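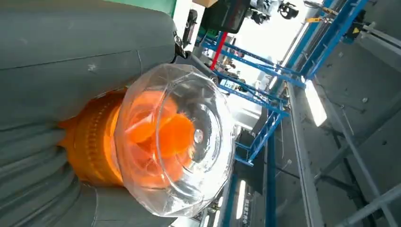 Warning beacon, orange base and clear dome. Blue steel frame behind.

Filed under: Workshop & Storage > Packing benches > Surfaces and marking

Round bottles and a taped zone on a green bench: how to lay it out?

Brittany McIntyre
Oltham, member, 54 posts

We run a small kitting bench in a unit in Oltham. The surface is green and smooth. At the left there is a zone marked out in yellow packing tape where items are meant to wait before they go in the carton. Most lines are boxed and give no trouble. The two that do are the beacons and a yellow plastic bottle with a clear cap and a printed label round the middle.

The beacon is a cylindrical base with a ribbed band and a clear dome. Laid on its side, it will roll if the bench is knocked. Stood up, it takes more room than I would like and the dome is exposed. The bottles are laid on their sides so that the label can be checked, then moved to the taped zone. 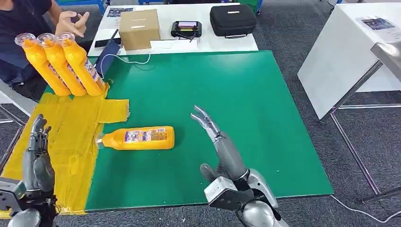
Bottle laid flat, cap towards the yellow tape.

Bench height is fixed. I cannot raise the front edge, and I don't want a permanent lip because the same bench takes flat cartons in the afternoon. What I would like to know:

Is it better to check bottles lying down or standing?
Should the waiting zone be tape straight on the surface, or a separate board?
How are others keeping domes from getting scratched before they are boxed?

Agnes Skjelbred
Regular contributor

Taking the zone first. Use a separate board. Tape straight on a smooth surface leaves adhesive when it is lifted, and packing tape is worse for this than floor marking tape. Cardboard under tape is acceptable for a trial and poor after that: the tape shrinks slightly, the seams lift, and any loose flap will catch the base of a bottle being slid across. Trim flaps flush with a knife and a steel rule, or fold them under.
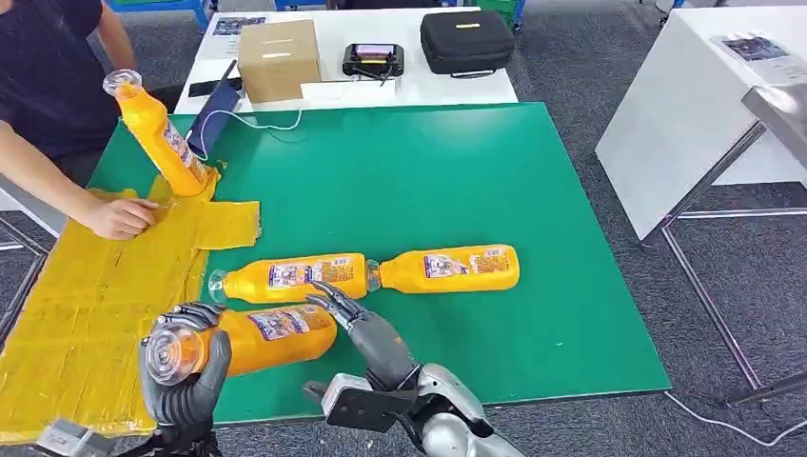 Taped cardboard with a flap towards the middle of the bench. Two bottles end to end beside it.

For something lasting I would cut a 4 mm rubber sheet to the size of the zone and leave it loose. Ribbed rubber is better than plain for anything round. It lifts off when you need the flat surface for cartons.

On lying down or standing: lying down, if the label has to be read. Put them in a row end to end with all the caps pointing the same way. A bottle in a row that is the wrong way round shows at once, and the label can be turned upwards with one finger. Side by side is more compact, but each bottle can push its neighbour.

To stop rolling, fix 2 lengths of thin dowel to the rubber sheet, parallel, spaced a little less than the diameter of the bottle. The bottle sits between them and touches both. Measure your own bottle — do not go by the figure in the catalogue, which often includes the shoulder.

For the domes, a ring of pipe insulation cut square will hold the beacon by its base, dome up and clear of the bench. Box it directly from the ring. Clear plastic marks from grit on the bench, so wipe the surface down at the start of the shift. Use a damp cloth and nothing containing solvent until you have tested it on a scrap dome.

Bendik Lie
Member

just use a tray. we had the same thing with tubes and a baking tray with a tea towel in it sorted it out

Ronja Tveit
Corby, member

Agree with the loose rubber sheet. One addition: keep the different shapes apart. Bottles, larger containers and foil packets in one heap at the side of the bench will slow the checking more than rolling does. A packet under a bottle is easily missed, and foil creases where something has been resting on it. 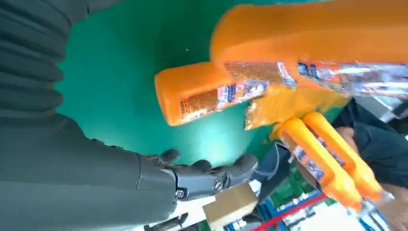 Mixed items to one side of the bench: bottles, a larger container, a foil packet.

We put the packets in a shallow bin at the back and bring them forward last. The big containers stay on the floor pallet until the carton is open. That leaves the bottles as the only thing on the surface that needs lining up.

If you use a tablet on the bench, route the cable off the back edge. Ours came over the side and swept a row off in January.

Comments (4)

Ottar Sundqvist: What spacing did you use for the dowels? Mine were too close and the bottles sat on top and rocked.

Agnes Skjelbred: Three quarters of the body diameter. Below half they will rock.

Brittany McIntyre: Rubber sheet ordered. I have trimmed the card flap in the meantime. Still undecided on the foam rings, as the base on ours has a ribbed band and the foam may drag on it.

Ottar Sundqvist: Cut the ring a little wider and it should drop in. Insulation is cheap enough to try both sizes.

Page viewed 2818 times. Last reply 30 June 2023
Contact the moderators | Posting rules | Copyright remains with the individual posters | Back to top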